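Preriva field watch, leather or steel?
2 min read

odette_vasseur
Hello all! I finally gave in and ordered the Preriva Laxdal, the 38mm one with the cream dial, and now I can't make up my mind about the strap. My wrist is on the small side and the bracelet felt like a lot of watch when I tried it on at the shop in Gronbridge (lovely people, they let me stay until closing on Wednesday).

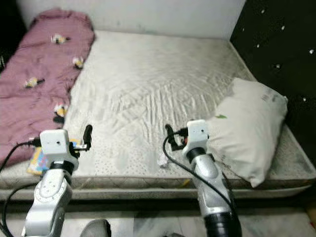 The leather is softer and cheaper, but I do wash a lot of dishes and I know myself, I'd forget to take it off. It was $582 on steel, so I'd like to choose well!

gronk51
Steel, every time. You can add leather later for very little, but buying the bracelet on its own hurts.

tidewinder
I'm going to disagree, kindly. I've had mine 9 months and the clasp rattles. Leather suits that dial so much better.

gronk51
Mine doesn't rattle at all. Did you get the early clasp?

tidewinder
Might have, I bought it in May from Vorkside.

Comments (2)

Marl: Try canvas, Odette, it dries overnight on my windowsill.

Pennyhands: Steel here too, and very happy with it.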